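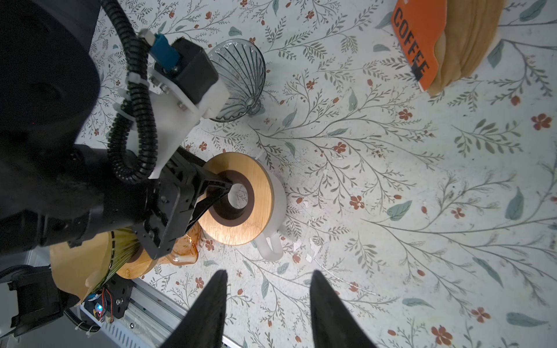 Penner Pour-Over Set: two drippers, one server, and a lot of wood

By Nathalie Dhillon

I bought the Penner set in July to replace a dripper I had chipped on the faucet. It costs $70, and I paid for it myself. I make coffee by hand every morning for two people, sometimes four, and I have used this set daily since it arrived, apart from one week away.

The set is sold as a mix of parts. You pick the colors of the glass when you order, and the wooden collars come the same whichever color you choose. I ordered the amber server, the green dripper, the smoky gray dripper, and the frosted piece with the handle that Penner lists as an add-on. A second collar came with the add-on. Filters are separate.

The question I had before buying was whether two cone drippers would get used, or whether one would go to the back of the cabinet. Both get used. I'll get to why.

The collar

The wooden collar is a plain thick disc with a hole through it. The dripper goes through the hole narrow end first and the ribs of the glass rest against the wood. The whole thing then sits on top of the server. No clip, no screw, nothing to line up.

It works because it is thick enough. I had a Stornar stand before this with a thinner ring, and the cone rocked whenever I poured from the side. The Penner collar holds the cone upright as long as you seat it properly. If you drop it in at an angle it will stay at an angle, and you may not notice until the water is running down one wall. I now press down on the rim with two fingers before I put the filter in.

The wood was sanded well on the flat faces. Inside the hole it was a little rougher on one of mine, enough to feel with a fingertip. I left it alone. My neighbor Brock Kennedy, who turns bowls, offered to clean it up for me, and I may still let him.

Wash it by hand and dry it right away. I left one in the sink for an afternoon and it came out with a raised, fuzzy grain along one side. It has mostly settled down. A little food-safe mineral oil helps, and the instruction sheet says to do this once a season.

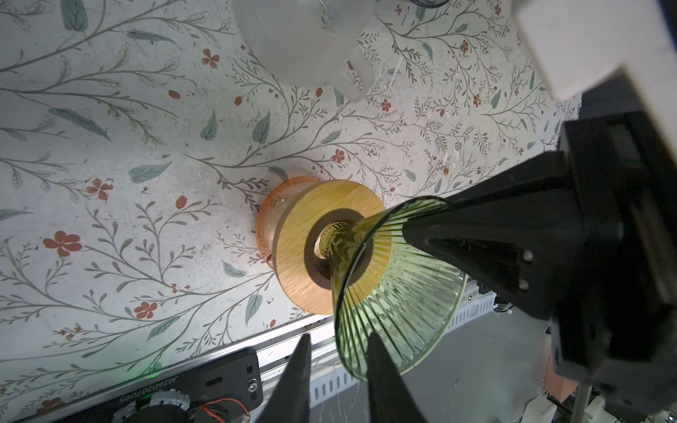 GLASS DRIPPERS

The green one is the one I reach for first. The ribs run down a wide flared cone, and they are deep enough that a wet filter doesn't seal itself flat against the glass. With a medium grind the water drains at a steady pace and I don't have to think about it much. The narrow end goes far enough into the collar that you can pick up collar and dripper together and move them to a saucer without the glass sliding out. Do this slowly the first few times.

The smoky gray one has spiral ribs and drains faster for me. Same coffee, same grind, same kettle, and it finishes sooner every time. I went one notch finer on the grinder and the cups evened out. So the gray one has become the dripper for lighter roasts, which I grind finer anyway, and the green one does everything else. If you only drink one kind of coffee you don't need both, and Penner will sell you the set with one dripper for less.

Glass loses heat faster than you might expect. I live at 4,000 feet, where water boils cooler than it does at sea level, so I notice any further drop. Rinse the filter with water right off the boil, let the rinse water go through, dump it, and then add the grounds. Skipping this step gave me sour cups with the lighter coffees. With a dark roast I couldn't tell the difference.

A cone lying on its side will roll, in a curve, and it will roll toward the edge of whatever it is on. Mine get dried upside down on a folded towel with the wide rim down. The tall rack slots meant for glasses don't suit them.

Both drippers have held up. No chips on the rims so far. There is a faint brown line inside the green one, low down where the ribs end, and a soak with baking soda takes it off. The spiral ribs on the gray one are more work to clean, because the brush wants to go straight and the ribs don't.

The server

The amber server has a spout that curves well forward, and it pours cleanly. I have not had coffee run back down the outside, which my old server did every morning. To the brim it holds 552 ml by my measuring. You would never fill it to the brim, and two ordinary mugs is a fair limit. For four people I brew twice.

The amber color is pretty and it makes it hard to see how strong the coffee is. Everything looks like tea until the server is half full. The level is easy enough to see in daylight. At six in the morning under the cabinet light I use a scale and go by that instead.

There are no measuring lines on mine. For the price I think there should be at least one. Donnie Tennant, who ordered the same server a month after I did, put a strip of masking tape on his at the two-cup mark and says it has been through many washes.

The wood around the server is comfortable to hold, but it does get warm if you leave the coffee sitting. I wouldn't keep coffee in this server for long in any case. It's glass, with no lid, and it cools down as quickly as you would think.

The frosted piece

I am of two minds on this one. It has a rounded body and a looped handle, and it looks good on a table. The handle is a nice size and my whole hand stays clear of the body. I have used it for milk, for hot water on the side, and once for flowers.

As a place to brew into, I don't like it. The frosting hides the level completely, more than the amber does. It is also light, and if I set a full dripper and collar on top of it I feel that I have to keep one hand nearby. It tips over easily when empty, too. I have knocked it over with a sleeve more than once, with no damage. I'd skip it unless you want something for milk. You would give up the second collar along with it, which is a pity, as the spare collar is the best part of that add-on. 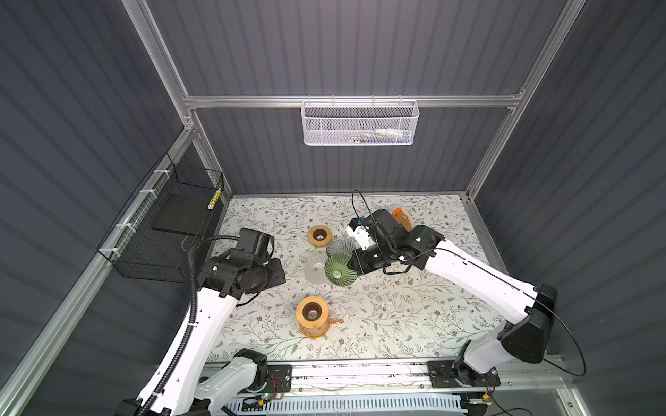
Page 2

Filters

Any cone filter in the right size will fit. I use tan unbleached ones and have tried two makes in the Penner drippers.

The Amau filters are thicker and stand up well by themselves in the green dripper. They need a long rinse or the first cup tastes of paper. The Pelta filters are thinner, rinse clean in a few seconds, and tend to fold in at the top if you pour down the wall. In the gray dripper the Pelta filters run very fast, too fast for my taste. Amau in the gray and either one in the green is where I ended up.

Fold the seam before you open the filter out. With unfolded seams the paper stands off the glass on one side and the grounds slide over to fill the gap.

Setting it out

With two drippers, two collars, a server and the frosted piece, this takes up a good bit of table. When people are over I lay the whole set out on a cloth and let them pick a dripper. A cloth is worth using. Glass on a bare stone counter makes a sound I don't enjoy, and the wood leaves a damp circle on anything it's set down on after brewing. A light printed cloth shows coffee drips right away. I don't mind that, since they come out if they are treated the same day.

None of it nests very well. I had hoped the drippers would stack inside each other, and they do, but they stick. The time I tried it I had to run warm water over the outer one to get them apart. Now each has its own spot on the shelf, and the collars lie flat next to them. The server takes the most room because of the spout.

The box is sturdy enough to keep for storage if you are short of shelf space. Each part has its own cardboard slot. I gave mine to my cousin Veronika, who was moving and needed boxes, and have regretted it a little.

Replacement parts

Penner sells each glass part by itself. I haven't needed one. Pieter Mofokeng, who got me into pour-over in the first place, broke his green dripper and had a new one in nine days. He said the green was a shade lighter than the first. He also said it fit the old collar a bit more loosely, though it didn't rock.

What I would check when yours arrives: set each dripper in each collar and turn it all the way around. One of my collars holds the gray dripper slightly higher than the other does. It makes no difference to the coffee, but if you get one that wobbles, send it back early. Returns are open for a month, and the wood has to be unwashed.

Good points

Steady on the server once it is seated
Clean pour from the spout
Two drippers that really do brew differently
Parts can be bought one at a time

Less good

No marks on the server
Wood needs hand washing and prompt drying
Frosted piece is light and hard to see into
Stacked drippers stick together

Would I buy it again

Yes, the server, the green dripper and one collar. I would add the gray dripper if I were still buying as many light roasts as I do now. I would leave out the frosted piece and put the money toward filters.

If you are coming from a plastic cone that sits right on a mug, try a glass cone at somebody's house first if you can. The coffee is not hugely better. I like being able to see the water level from the side, and the collar feels good in the hand, and for me that was worth $70 – but I was also out one dripper and had to buy something.

Update: the raised grain on the collar I left in the sink is back after a humid week. I sanded it lightly with fine paper, oiled it, and it is smooth again. The second collar, never soaked, is fine.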